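**Ticket 734: streaks on the large front window**
Site: Traltwood, upstairs
Opened by: Areeba Dogar
Assigned to: Asmaa Metwally
Date: 10/7/21
Status: open, waiting on part

Streaks show on the big dark-framed window when the sun is out. Reported twice last month. Same blue squeegee used each time.

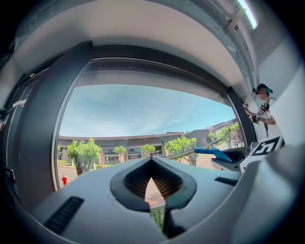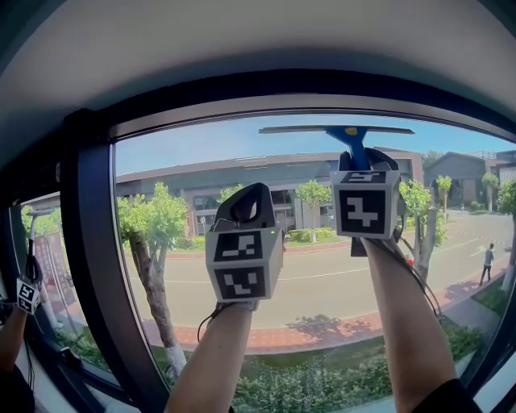
Blue squeegee at the big window, street side.

## Log

1. Washed the pane with Vevura, diluted per the label. Pulled top to bottom. Streaks in the same places.
2. Repeated with plain water and a drop of dish soap. Fewer streaks, but a line still runs down from the top.
3. Ran a fingernail along the rubber. Small nick near one end. Wiped it down and flipped it to the other edge.
4. Did the top of the pane first, blade flat, then worked down. Line gone. Slight haze left in the corners.
5. Dried the corners with a Lachance cloth. Haze gone.

## Cause

Worn rubber. The Vevura mix was also too strong, so it left a film.

## To do

- Order 2 replacement rubbers from Cladus, part 94. Asmaa to check the length before ordering.
- Use half the Vevura until the bottle is finished.
- Areeba to look at the glass again in November. Close the ticket if there are no new streaks.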